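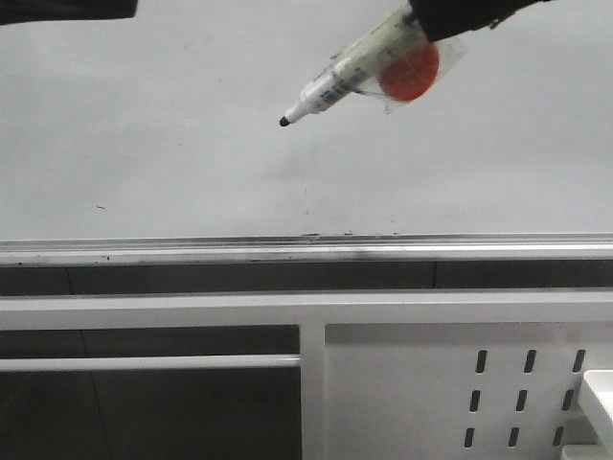 Resources > Building Safety > Checklists

Overview | Forms | Checklists | Contact

Storeroom and Loading Door Inspection, Barton site

Completed 23rd February. Previous round was in January. Mark each line OK, FIX or N/A and write a comment for anything marked FIX.

1. Exit route from storeroom to yard clear, full width
OK. Pallets were over the yellow line in January. Moved back.

2. Exit sign lit, battery test held
FIX. Sign over the side door went dim during the test. Replace the battery, then retest.

3. Fire extinguishers in place, gauge in green, tag current
OK. The one by the Plinatholm racking is partly hidden by a coat hook. Move the hook.

4. Rack load signs posted and readable
FIX. Bay 3 sign has faded. It should read 1,000 lb per shelf. Write it in by hand with permanent marker until the printed one comes.

5. Rack uprights free of dents, floor bolts tight
OK. Small scrape on the end upright, paint only. Check again next round.

6. Loading door runs smoothly, stops on contact
OK. Slow on the way up. Usis serviced it last year and the next service has not been booked.

7. Stepladders tagged, feet and locks sound
FIX. Short ladder is missing one rubber foot. Taken out of use and tagged. Do not put it back on the wall.

8. Liquids stored in labeled containers
FIX. Two spray bottles under the sink had no label. Emptied. Refill from the original jug and label before use.

9. Water heater setting
N/A. Heater is in the Sin building and goes on their sheet.

10. Aisle width, main run
OK. Narrowest point is roughly 80 inches, at the post.

11. First aid box stocked
OK. Low on large bandages. Eye wash is in date.

12. Lights working, covers on
FIX. One tube out above the packing bench. Cover is cracked too, so order both.

Lines marked FIX go on work order 155. Keep this sheet in the binder by the door until the order is closed.

Related checklists
Ladder Tag Log
Extinguisher Monthly Check
Yard and Parking Walkaround
Loading Door Service Record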